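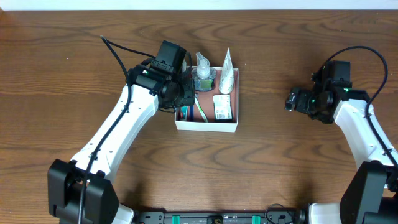
Bathroom subscription boxes: has anyone done the math?
Household Budgets > Groceries and Toiletries
236 views

tallow_and_tin
Started in July 2021

My sister signed up for the Orner box (toothpaste, razors, soap, floss, mailed every month) and now I get the sales pitch at every family dinner. She says it saves her money. I asked for the receipts and got a link to their website.

The site compares its price with "typical retail" and doesn't say which store. It doesn't give the weight of the toothpaste on the product page either. I had to zoom in on the label. Has anybody here kept one of these going long enough to know what it costs over a year? Not interested in referral codes.

Marsh Wren
I had Orner from March until I got sick of it. The first box was half price, which is what hooked me. The second one was full price plus shipping, and shipping wasn't mentioned until the checkout page. The stuff itself was fine. I can't say it was better than what I bought before.

pennyroller
Fine stuff, fine price if you pick the every-other-month plan. I don't get why everyone on this board assumes a subscription is a scam. I live a long drive from a decent store and I used to run out of things and then pay gas station prices. Now I don't.

tallow_and_tin
I didn't say scam. I said I can't find the weight of the toothpaste. If a grocery store hid that I'd be annoyed with them too.

Archie Hepburn
The store brands play the same games. MacAulay on the Dakevcombe road swapped its old tube for one that looks the same on the shelf and holds 145 grams. I only noticed the difference because I had an old one in the drawer. Same price tag, with a "new look" sticker on it. So before anybody holds up the supermarket as the honest option, go read the back.

pennyroller
Thank you, Archie.

Archie Hepburn
Wasn't on your side particularly. I think both are overpriced. Buy the big pack when it goes on sale and write the date on it with a marker when you open it. After a few tubes you know what you use.

Marsh Wren
I tried the marker thing. It works until someone else in the house squeezes from the middle and leaves the cap off.

oddsock
What about Jakau tablets? A coworker swears by them. You chew one and then brush. They say one jar replaces 2 tubes.

tallow_and_tin
Replaces them for whom? A tablet is a fixed amount, and most people squeeze out far more paste than they need. Use a smaller blob and the tube lasts longer too. That comparison only works if you assume the tube person is wasteful and the tablet person isn't. I also couldn't find fluoride on the ingredient list of the one I looked at, so check that before you get to the price.

oddsock
Fair. I'll look at the jar. They are nice for flying though, no fuss with the 100 ml rule.

Archie Hepburn
I'll give you flying.

Marsh Wren
Going back to razors, that's where I think the boxes make their money. The handle is free and the heads are not. I've gone back to plain disposables and regular Colgate, kept out on the table beside the box, and I don't miss the metal handle at all.

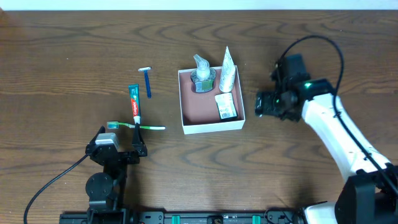

If I cancel partway through a prepaid plan, do I get the rest of the money back?

pennyroller
Usually you don't. Most prepaid plans keep sending the boxes you've already paid for and then stop, so turn off auto-renew early and save the confirmation email.

Marsh Wren
Guess I'm getting floss until they run out, then. I thought I'd canceled and all I'd done was "pause."

tallow_and_tin
That pause button bothers me more than the price does. On my sister's account it's big and green, and the cancel link is under Help, then Billing, then a survey. Someone decided on that layout.

pennyroller
Took me a couple of minutes to cancel a different one last year. People exaggerate this.

tallow_and_tin
A different one, though.

pennyroller
OK, yes. A different one.

oddsock
Checked the Jakau jar at my coworker's desk. Fluoride is listed on the mint one and missing from the charcoal one. The price per brushing came out higher than my usual paste, and I wasn't being generous with the paste. I'll get a small jar for trips and that's it.

Archie Hepburn
I wouldn't bother with charcoal in any form. Ask your dentist what it does for you and watch the face.

tallow_and_tin
Sister has agreed to save her card statements through the end of the year. I'll do the same with my grocery slips and post both sets here, including the free trial box, which she wants counted and I don't.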